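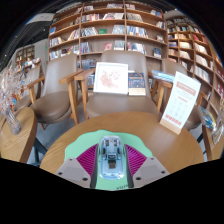

The clear mouse on the green mat, round table

7/16/26

Today I went again to the reading corner on the ground floor of Ratanaporn, the one with the round table. I wanted to write one hour and I stayed until they began to switch off the lamps near the stairs. My tea cost more than last month and I have decided to forgive it.

I must first write about the mouse. It is transparent, with a little blue in it, like water in a swimming pool when you take it in a glass. Inside are the small dark parts and metal parts, and the USB piece too. I have used a computer mouse every working day for 18 years and I never thought about what is in there. When I was a girl my uncle had a clock with a glass back, and he let me look at it only if I had washed my hands. I had the same feeling today, that I should wash my hands.

The mat has an edge like a cookie, or like a cloud drawn by a child. The color is very pale mint. I want such a mat for my kitchen table, for under the sugar bowl. Yupin says I am too old for pastel colors, but Yupin wears only brown and she is younger than me, so I do not take her advice in this matter.

Wiroj came at four with his bag full of papers for the Gradbridge course. He has an exam in August and he is afraid of the listening part. We practiced for a while. He reads me a sentence, I say it back, then we change. He says "comfortable" with four parts, com-for-ta-ble, and I also did it for many years until Blair Baxter corrected me in front of the whole class. I told Wiroj this so that he would feel better. I think he felt better.

The chairs there are good for long sitting. They have soft backs, rounded, and wooden arms where you can rest your elbow when the book is heavy. On one of them was leaning a picture in a white frame, pale pink flowers with small touches of green. I like a picture on a chair. It looks like a guest who came early and is waiting for the others. At home I have two pictures that I never hung because I do not own a drill, and I always felt ashamed of them on the floor. Now I think I will put one on the chair in the bedroom and call it finished. 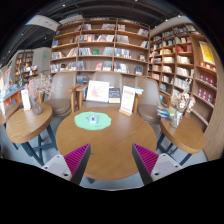 Later I got up to stretch my back and looked at the flowers on the little side table with the crossed metal legs. They are dried ones, thin branches with pinkish white blossoms, in a vase of clear glass. My mother did not allow dried flowers in the house. She said they collect dust and bad luck, and mostly she was worried about the dust. I looked for a long time and I could not agree with her. They are very quiet. In our apartment a fresh bouquet lives 3 days in this heat and then there is the smell of the water, and the sad walk to the garbage.

Also I liked the little glass cup on the mint mat, small and silvery. It would be good for one egg, or for two spoons of ice cream when you are pretending to be careful. And I noticed how the books were put, a dark blue one standing up, another blue one lying flat. At home all my books stand in a line like soldiers. Maybe one can lie down.

The low shelf on the other side has so many covers, orange ones and blue ones, with white cards between them. I told myself I would not buy. Then I bought a book of short letters for 495, with the name Neltlow on the back, a publisher I do not know. I have read 16 pages on the bus. The first letter is from a woman to her neighbor about a borrowed ladder and it is very good.

Thitima called in the evening. She asks if I can bring the cake for Uthai's birthday, from Cakitz, the coconut one, and I said yes before I remembered that their shop is on the far side of the river. I will go on Saturday morning, early, before the sun is strong.

To do: ask the price of the mat. Wash the glass vase which is under the sink. Call Wiroj and tell him "vegetable" has three parts also.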